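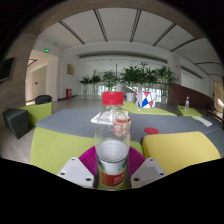

Lounge area, ground floor, Hullomport Library

17/11/2022

The lounge corner reopened in April after what the newsletter called a colour refresh. I've been coming here long enough to have my doubts about the word refresh, so I put this page together for the residents' site.

Gallery (1 picture)

1. Lime green beside yellow, with the big grey piece behind. The supplier's brochure, from a firm called Perneo, says bright seating "invites people to linger". Maybe. I lingered for an hour and my lower back has views on it. The grey is the one colour I'd have kept, and I suspect it will also be the one that hides the coffee.

Red cap, clear plastic, and a label with a band of red-orange on it. The rules at the desk say drinks with lids only, so a screw cap passes. Whether anyone checks is another matter.

The grey surface was sold to us as seating. Going by the things lying on it, it's a table now – I said as much at the open evening and was told people would "find their own use for it". Fair enough, they have.

What it cost: the notice board gave $635 for each coloured seat and $117 for fabric treatment. I have asked what the treatment does. Samina Rana at the front desk passed the question on and I'm still waiting for the answer.

Comments on the lounge can go in the box by the returns slot. The form has 7 questions, none of them about comfort, so use the back of the sheet.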